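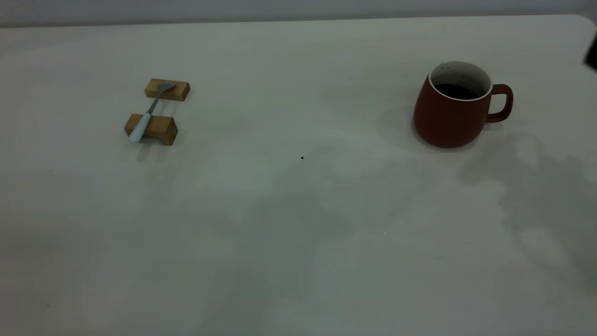 Does the Truvach spoon need a rest?
Only if you stir and then put the spoon down, and a saucer does that job too.

The spoon has a metal bowl and a pale blue-white handle. Luvstead calls the handle "balanced". We couldn't feel it.

Spoon: 31 g
Mug, rust red, white inside: 795 in stock
Block rests, light wood, pair: 88 in stock

The mug is wider at the bottom than at the rim, so it should be hard to knock over. We'd still keep it off the edge of a desk. The maker claims the matt finish won't mark; ask again in five years.

Spoon, mug and blocks are sold separately. Returns: Ju-won Um, Luvstead.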